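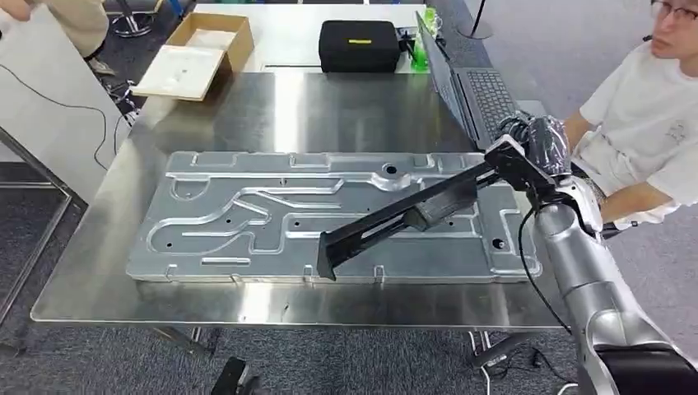

How do you stop a planner from sending the arm on a grand tour of the room when all it had to do was move a hand's width sideways? You make it pay for every joint movement, and you let it start from the last good path instead of from nothing.

03/07/2021, posted by the author of the Hallelden notebook

I've been wanting to write this one up for ages! The old planner in Hodex picked random points until something joined up, and then smoothed the result. Fine for big moves across open space, hopeless for short ones close to a metal plate with raised ridges all over it. It would find a path, yes, but the elbow might swing right out and back again (legal, safe and horrible to watch).

So the new version keeps a small store of paths that passed the collision check. When a goal comes in, it looks for the nearest old one, bends it to fit and checks it again. I replayed 1129 logged goals from the Beltitz set and 70 of them still fell through to the random search, mostly ones where the wrist was near its limit. I'm so pleased with that.

The other change is the tool model. A long tool held in the gripper has to be part of the collision shape, tip included, and I had padded mine by 20 mm out of pure nerves. Dropping it to 8 mm opened up loads of room near the surface, though I did have to fix the grasp offset first, which was wrong in one axis and had been since October.

Next job is porting the viewer from Srithong so the stored paths can be drawn in different colours. If you've done that with a big path store, tell me how you kept it quick!

4 comments | 11 shares

Contact | © Hallelden notebook | Back to top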